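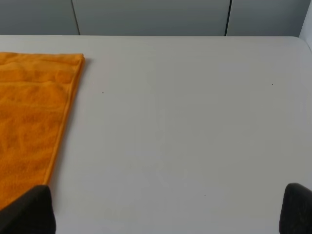 The Orange Towel: a small gallery

I own one good cleaning cloth, and it is the colour of a traffic cone. Ivone Prado gave it to me in March, having seen what I used before. She has firm views on folding and I have a white table.

The label sits in a corner and is best read standing on your head.

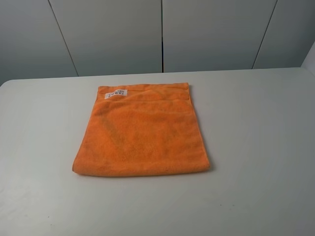
The fold along the top took more thought than I'd like to admit. Ivone wants her edges level. Mine have a relaxed attitude to level, and a bit of a lip where the cloth curls over.

Long and low

A long bundle, with the rounded fold to the front. Smart enough for a guest bathroom, if I had one. 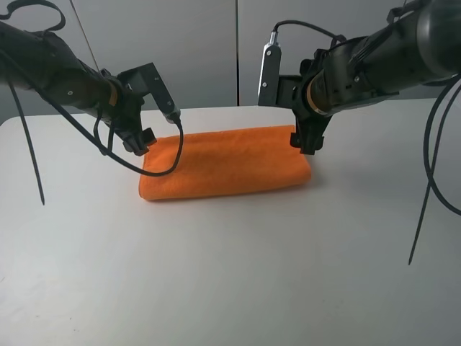 Back on the table

Still orange. Benedito Evangelista thinks grey would have been more restful - he has never had to find a grey cloth in a grey cupboard.

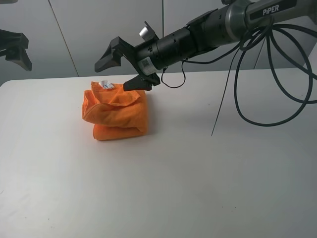
Folded towel on white table, a little left of centre.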